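How Does a School Buy a Robot Gripper?

A gripper is the part of a robot that grabs. It does the job your thumb and finger do when you pick up a pencil. Some grippers are bolted to a robot arm. Others are held by a person, who moves them by hand so that a robot can learn from the motion later.

Grippers cost money, so someone has to plan before buying one. Let's see how a plan like that gets made.

Start with the job

The robot club in Dellby wanted to teach a robot to tidy a table. The first question was not "Which gripper is the coolest?" It was "What will it pick up?" The club members wrote a list: cups, markers, small boxes, a sponge. Nothing on the list was heavy, so a small gripper with two fingers would do.

Make a budget

A budget is a list of what you can spend and what you will spend it on. The club had $500. The hand-held gripper they liked, a Plurkus, cost $200. A spare set of fingers was $58. A carrying case and charger came to $109.

Add those up and you get $367. Take that away from $500 and $133 is left.

Should the club spend the $133 too? Roswitha Steiner, who teaches the club, said no. Finger pads wear down. Screws get lost. Money kept for repairs is part of the budget, even though you can't hold it in your hand.

Try before you buy

Pictures in a catalog can't tell you if a handle is too big for you. In October the club took a bus to the Nolte workshop in Zosinville, where people use hand-held grippers every day. They wrote down what they wanted to find out:

How wide does it open?
Can one person hold it for ten minutes?
Can you buy new fingers for it next year?

Look closely at the fingers when you go on a visit like this.

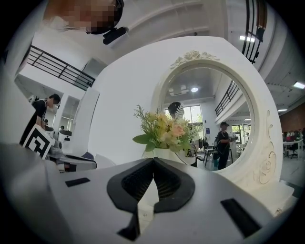
Ridges help a finger hold on to smooth things, the same way the bottom of your sneaker holds on to a floor. Flat, slick fingers can let a cup slide out.

Think about space, too. A gripper needs a table to work on, good light, and a shelf to live on at night. If you have to buy a shelf, the shelf goes in the budget.

Then wait a little. The club took its list home, talked it over, and placed the order two weeks later.

Your turn: pick a job for a robot in your house. Write down what it has to grab, and what you would need to buy.

Reader comments

Colin Catterall: My daughter did the "your turn" part. Her robot feeds the cat. She kept $40 for repairs.

Mrs. P's class: We checked your adding and it is right. What if the gripper goes on sale?

Roswitha Steiner: Then you have more left over for repairs!

Last updated: October

Contact us | Copyright Dellby Kids' Technology Pages | Back to top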